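**December 29, 2022**

# Lenari House Gets Its Beds Before the New Year, With Laundry Close at Hand

If you have walked past 2517 Bullska Avenue over the past couple of weeks and wondered why there always seemed to be a mattress going in through the front door (or, on one memorable afternoon, coming back out again), the mystery is easily solved. Lenari House, the old boarding house that spent so many years with paper over its windows, is filling up with furniture, and the first tenants are expected to carry their boxes up the steps early in the new year.

The building has 16 rooms for rent, all of them furnished, and the owner, Olga Amaral, has been in and out of every one of them since July. She bought the place in the summer with her brother-in-law, Sebastião Andrade, and the two of them spent the fall on the parts of a house that people don't get to admire: pipes, wiring, a stretch of roof over the back stairs, and a great deal of plaster. The furniture was supposed to be the pleasant bit at the end.

"I had this picture in my head of walking around with a cup of tea, saying put that one over there, please," Amaral said, laughing, as she moved a lamp out of the hallway with her foot. "Then the truck came and everything was in the front room, and I couldn't find my tea, let alone the bed legs."

The beds came from Citer, the furniture workshop across the river, which closed its showroom this fall and was glad to let its floor models go in one lot. Amaral paid $1,199 for the whole load, delivery included, and she is the first to say that it was a bargain and that it came with a bit of homework. The frames don't all match. A few have plain wooden ends, others have padded headboards, and the bolts had been packed together in coffee cans with no labels on them.

That is how Petro Derkach came to spend most of December on his knees. Derkach built sets for the high school theater for a long time before he retired, and he lives close enough to the house to come over in his slippers, although he says he has only done that once. He sorted the bolts onto cookie sheets by length, laid out the side rails in the downstairs hall, and then went from room to room putting up frames, usually with the radio going.

"You do one and you think, well, that's easy," Derkach said. "Then the next one has a rail that's a hair too long, and you're back down the stairs with the saw. But I like it. It's a good solid kind of bed, and people are going to be sleeping in these, so you don't want a squeak."

The order of things has been a friendly argument in the house all month. Amaral wanted the mattresses upstairs as soon as they arrived, out of the hall and away from muddy boots, and so up they went, whether or not there was a finished frame waiting for them. Derkach would have liked the floors left clear so that he could swing a headboard around without bumping into anything. In the end they settled it room by room, which mostly meant that mattresses were pushed up against the walls and the wooden parts stood wherever there was space.

The other big decision was what to do about laundry. In the old days the boarding house had a single washroom in the basement, down a narrow flight of steps with a turn in the middle, and everyone who remembers it seems to remember dropping socks there. Myroslav Tkachenko, who rented a room on the second floor as a young man and now runs the hardware store on Horobets Street, told us he used to carry his washing to his mother's on the bus instead.

"It was a nice house, a friendly house, but that basement!" he said. "You took a flashlight. I told Olga, whatever else you do, bring the washing machines up where people live."

She listened. Several of the larger rooms now have a washer of their own, set along a wall with a hook or a shelf nearby, and the smaller rooms share up to 2 machines on each landing. Andrade did the plumbing for them himself, over what he describes as a long and damp October, and he is pleased to report that he has run every one of them through a full cycle with his own work clothes inside.

It does mean that the bedrooms with washers have a slightly lived-in look already, even before anyone has moved in. People working in the house have been doing their laundry as they go, and things collect on top of a machine the way they do in any home. A sweater, a bottle of detergent, somebody's reading for the lunch break. Amaral plans to have every surface cleared and wiped before the keys are handed over, but she admitted that she rather likes it this way.

"It feels like somebody's house again," she said. "For years it was just cold rooms. I come in now and there's a book by the bed and the wash is waiting to be folded, and I think, good, all right, we're getting there."

The walls have been left white all through the upper floors. There was some talk of color, and Lukian Didenko, who did the painting along with his daughter, brought over a whole fan of samples in greens and soft yellows. In the end Amaral decided that tenants would rather choose their own pictures and curtains, and that white would give them an easy start. Didenko still has touching up to do. There are marks here and there where people noted things down on the plaster during the work, a few stray screws, and the odd sheet of paper taped up that has yet to come down. He is leaving those walls until the furniture has stopped moving, a sensible plan in a house where the furniture has not stopped moving for three weeks.

He did let slip that one bedroom on the first floor, in a blue that looks very handsome by lamplight, got past the owner. She has decided to keep it.

As for the room upstairs that has become the unofficial favorite of the crew, it is still waiting for its turn. The big beige mattress is in, right up along the wall, and the gray padded panel on its light wooden frame is standing at the end of it. Another frame leans behind. The washing machine is over on the left, with a heap of black clothes on top and the pale yellow laundry basket lying on its side next to it. Derkach says he'll need a morning for the bed, and maybe a second pair of hands. 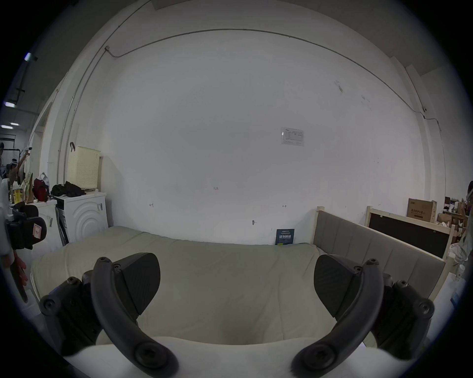 ## Visiting and renting

Amaral will be showing rooms in the afternoons from the first full week of the new year, and she asks that people ring the side bell, as the front one still needs a new button. Rooms are rented by the month with the bed, mattress, and a chest of drawers included. Tenants bring their own sheets and towels.

Anyone with a spare bedside table in decent shape is welcome to drop it off at Tkachenko's store on Horobets Street, where it will be kept in the back until Andrade can come by with the van. Lamps are also wanted, though Amaral would like it known that she has plenty of ironing boards.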